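Thread: Does laundry sanitizer do anything, or am I paying for scented water?
14 replies · 3 shares

mopbucket_mary
My sister swears by Flovell laundry sanitizer. I've gone through a bottle and I can't tell any difference. The towels smell like the product for a day and then like towels. The label says it "restores freshness at the fiber level," and I'd love to know what that means. Has anyone done a real comparison or do we all just believe the bottle?

drumspin
I don't believe it. Most of the smell people complain about is detergent residue. Use half of what the cap tells you, then run an extra rinse. I did that with a load of rags and workout stuff and quit buying additives.
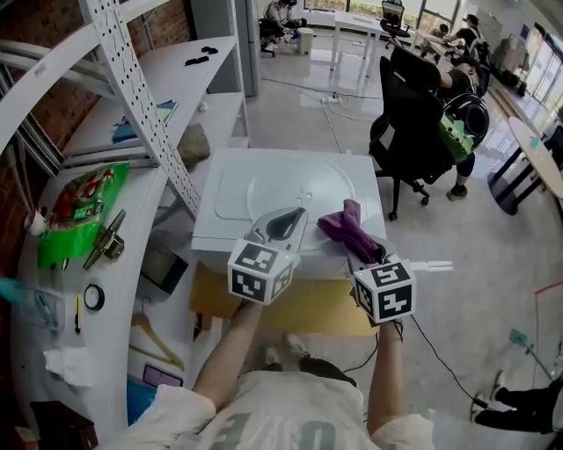 Re: Extra rinse vs. additive
drumspin
Adding to my own post. The cap on my Trelar detergent has three lines and even the lowest one is too much for a small load. Who do you think draws the lines? The people selling the detergent.

gomiria_st_laundry
Partly disagree. Residue is real, but if someone in the house has been sick, a sanitizer has a purpose. You do have to follow the soak time, and hardly anyone does. Pouring it in and hoping is a waste of money, I'll give you that.

drumspin
Or wash hot and dry all the way. I'd want to see a test that wasn't paid for by the company before I spent 7 bucks a bottle.

mopbucket_mary
I looked for one. Flovell's page says "independently tested" and then doesn't say by whom or against what. For all I know they tested it against dirty water. There was also a coupon, which expired in August.

Has anyone tried those laundry sheets? Lui sent me a sample pack and I'm suspicious of those too. I don't see how something that thin gets a full load clean.

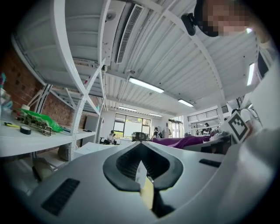 tinroof88
Sheets are fine for lightly worn shirts and bad at everything else. Cooking oil laughed at them. I also had one stick to a pillowcase in a cold wash and dry there like glue.

gomiria_st_laundry
Tear them up and put them in before the clothes. Mine dissolve.

tinroof88
Did that. Still got glue. Maybe it's the water here, but then the box should say so.

mopbucket_mary
OK, so I'm doing my own test. 2 loads of the same old cloths, one with the Flovell and one with plain detergent and an extra rinse. I'll have my sister sniff them without telling her which is which. 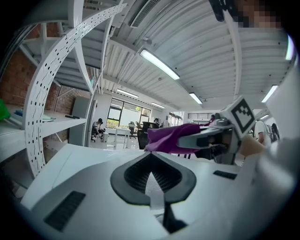

Re: Sniff test
drumspin
Let them sit for 30 hours first. Everything smells okay right out of the dryer.

gomiria_st_laundry
A sniff test won't tell you about germs, only perfume. That's a different question from the one you started with.

mopbucket_mary
Fair, but perfume is what my sister keeps bragging about. If she picks the plain load, I'm not buying another bottle.

5 likes · Reply · Share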